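A near miss is still a safety matter

The gripping fault recorded at the Holtley test site in April has been treated by many in our field as a small affair. No one was hurt, the repair was cheap, and the cell was back in service after 4 days. In our view this reading is mistaken, and the technical note published by Plarkton gives good grounds for saying so.

The facts are not in dispute. Over a run of 1,070 cycles, the gripper let go of its load three times while the arm was still moving. On each occasion the controller reported a firm hold. The cause was a worn connector, which froze the force reading at its last good value – the software then trusted that number without question. Jytte Hafþórsson, who led the review, found that the first drop had been logged as an operator error and closed the same afternoon.

That entry deserves more attention than the connector. Parts wear out, and every maintenance plan allows for it. A reporting form that offers "operator error" as its first choice will be filled in accordingly by staff who are short of time. The Iltik group changed its own form after reading the note, and others should follow. 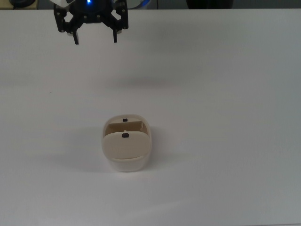
Should a cell be stopped after a single unexplained drop? It should, and it should stay stopped until the force reading has been checked against a known weight.

Some members object to the cost. Þórarinn Brynjólfsdóttir has argued that a check of this kind takes roughly 800 seconds, and that a busy line cannot bear it. We accept the figure but do not share the conclusion. A line that cannot spare that time after a dropped load has been planned too tightly, and the plan should be revised before the next run is approved.

17 December 2018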